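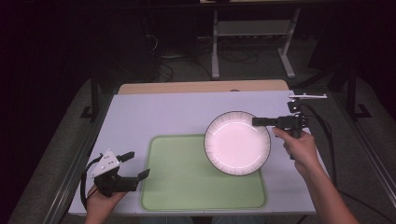 Which plates and mats should members use when laying tables in the Nanholm dining room?

Each place is to be laid with one white plate on one green mat, both taken from the dresser beside the serving hatch. The patterned service is kept for the August supper and should remain in its boxes until then.

The House Office has received a number of enquiries on this subject following the reopening of the dining room in June 2023. Members are reminded of the following arrangements.

Mats are to be laid flat, with the long side parallel to the edge of the table, before any plates are brought out. Plates should be lowered onto the mat and not slid across it. Any plate found to be chipped at the rim should be handed in at the hatch, where a replacement will be issued.

After meals, mats are to be wiped with a damp cloth and returned to the second shelf. They must not be placed in the dishwasher. Plates may be stacked to a height of 14.

The Bosley Room continues to use its own crockery, and the two sets should not be mixed. Requests for additional place settings should be addressed to Remzi Polat at the House Office, extension 23, two working days before the meal.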